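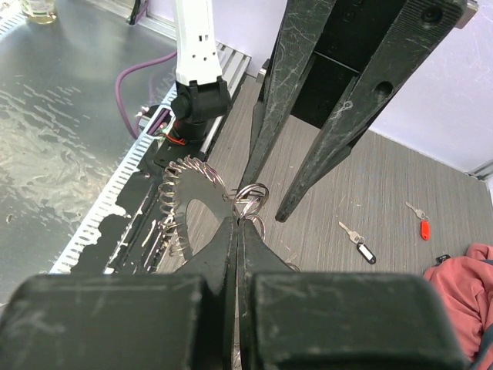
Key ring task, wrist view. One gripper on the plate, the other open over the rings.

21/05/2018

Drerum two-arm kit, trial notes, second week

Set up the key job today because the vendor sheet lists "small metal parts, flexible and linked" among the things the kit can handle, and we had only given it blocks and cloth. The grey curved plate with the wire loops around its rim went down first, then the loose rings, then the two keys with the red tag and the black tag. Goal for the day: hold the plate with one gripper, take a single ring with the other.

Holding the plate works. The fingertips are narrow enough to pinch flat stock and the grip is firm at the default force. I raised the force one step and could not see any benefit, so it is back at default. Please leave it there.

Taking a single ring is harder. When the rings lie in a tangle the open gripper picks up whatever is on top, and whatever is hooked to it comes along. Spreading them out by hand first helps a lot, but then we are doing the work for it. I would score this as partly met.

Wrist view. The vendor supplies one camera per wrist and I like the position more than I expected to. Both fingertips stay in view while closed, so you can tell if the tips have met. Bright rings are the weak point. The highlights wash out the wire and two rings that touch read as one. Dimming the bench light improved it. A matte sheet under the parts might do more, to be tried.

Fingers. They are black, and the finish marks easily. Pale scratches on both arms now, mostly on the long flat finger and the wide blocks at the base. No effect on grip that I can find. Worth asking Drerum if replacement fingers are sold in pairs or only as a full gripper, as the price list is not clear on this.

Software. Ran Masance 2 for the teaching part. Recording is simple, playback is fine, editing a recorded path is not. You cannot trim the start of a path without losing the gripper commands that follow it. Worked around this by recording again from scratch, 5 times in all. Support ticket is open, number 2892. No reply by the time I left.

Cables. The purple ones still loop out from the side of the white arm. They have not snagged so far, but with the arm turned far in there is not much slack. Luvwood sells a clip set that should fit the profile. Cheap enough to order either way.

Compared with the Bošković kit we had on loan in December: that one had better path editing and a stiffer wrist, but the fingers were too thick for anything like this. For flat and thin parts Drerum is ahead. For boxes I would still take the other – and boxes are most of what we get asked for.

To do
Matte sheet under the rings, same light as today
Key by the tag, red one first, then by the key itself
Ask about finger pairs and the trim problem in one message
Order clips
Wipe the fingertips before the next run

Plate and keys go in the drawer under the bench, in the tray marked trial. The Drerum quote has to be answered before the loan ends, so add your own notes under this entry if you run it.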